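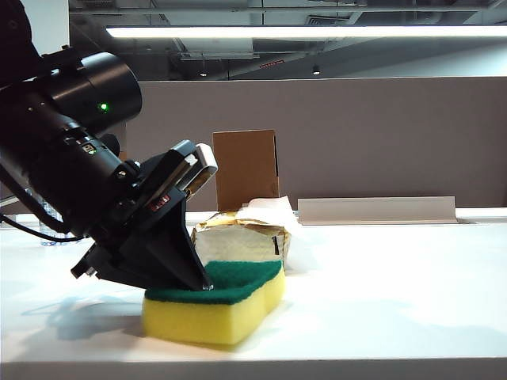 Dalgleish bets on a new name and a new shade of blue

Dalgleish, the office cleaning and laundry firm that has run its vans out of Skultbridge for two generations, is now called Vurkach. The change took effect in February and covers the vans, the uniforms, the invoices and the sign over the depot on Bosness Road. The company says the new name will help it "speak to a wider market." It has been less clear on what it wants to tell that market once it has its attention.

The old name belonged to the founding family, who sold their last shares several years ago. The new one doesn't belong to anyone. Asked what Vurkach means, a spokesperson said it was "a coined word with energy and forward motion" and that it had tested well with customers. The company would not say how many customers were asked, or what other names were on the list.

First to change were the vehicles. All 58 vans and small trucks have been stripped of the cream paint and brown lettering that people in Skultbridge have been sitting behind in traffic for most of their lives. They are now wrapped in printed vinyl, mid-blue at the front and fading to white at the back doors, with the new name running up the side at an angle. The wrapping was done in batches at night so that the morning routes could go out as usual. The company says no pickups were missed. Two restaurant owners on the east side of town told us otherwise, although both said their linens showed up by the afternoon.

Wilson Mamani, who took over as managing director last year, describes the new look as overdue.

"We were a good company that looked like an old company," he said. "People saw the van and thought of their grandmother's dry cleaner. We do hospitals, we do hotels, we do offices. The brand has to show that."

It's a fair point as far as it goes. The old vans were tired, and several still carried a phone number that was disconnected years ago. Anyone who tried to book a carpet cleaning through the old website will not be sorry to see it gone. But a working phone number and a decent booking page don't require a new name, and the company has so far offered little evidence that hospitals and hotels were turning it down over the color of its trucks.

Mamani would not give the full cost. He said the figure was "in line with what you'd expect for a fleet our size" and that vinyl wrap is cheaper than paint and can be peeled off when a vehicle is sold. Both may be true. Neither is a number. He did confirm that the design work went to an outside agency, that it took 14 months from the first meeting to the first finished van, and that the uniforms had to be ordered twice after the first delivery came back in the wrong blue.

Staff have had mixed feelings. The company employs drivers, press operators and cleaning crews, and most of them learned the name at a breakfast meeting at the depot, where the first van was driven out from behind a curtain. There was applause, according to one driver who asked not to be named, and then a long wait for the coffee. He likes the new jacket, which has better pockets. He is less keen on the script he has been given for the doorstep, which asks him to introduce himself as "your Vurkach partner."

"I've been going to the same back doors for years," he said. "They call me by my first name. I'm not saying partner to them."

Morag Tosh runs a guesthouse near the river and has sent her sheets to Dalgleish since she opened. She found out about the change when a blue van she didn't recognize pulled into her driveway and a man she did recognize got out of it.

"I thought they'd been bought," she said. "I asked him straight out, and he said no, same place, same people. So I asked what I was getting for it, and he gave me a pen."

Her prices went up with the first invoice under the new name. The company says the increase was planned well before the rebrand and reflects higher costs for fuel and detergent. Tosh says she has heard about fuel and detergent before, and that it was the timing that bothered her. She is getting a quote from another laundry, but she hasn't decided whether to move.

There is also the matter of the old name, which turns out to be hard to get rid of. It is still carved in stone above the entrance to the original building downtown, which the company leases and can't alter. It is on the scoreboard at the high school field, under a sponsorship deal with 2 seasons left to run. And on the afternoon we visited, it was still how the front desk answered the phone. The receptionist caught herself, apologized, and started over.

Mamani says these things will shake out. He expects 40 new business accounts by the end of the first year and says early inquiries are "very encouraging," though he declined to say how many of them have turned into contracts. He also pointed to a planned customer app, which will let clients track a pickup and report a missing item. That sounds more useful than anything else in the announcement. It has no launch date.

For now, the laundry still leaves at the same hour and comes back in the same canvas bags. The bags, at least, haven't been changed. The company has several thousand of them in storage with Dalgleish printed on the side, and it plans to keep using them until they wear out — a decision Mamani called sustainable, and one that several drivers said was the first part of the plan they fully agreed with.

Customers with questions about their accounts can call the depot between 8 a.m. and 5 p.m. Checks made out to the old name will be accepted until further notice.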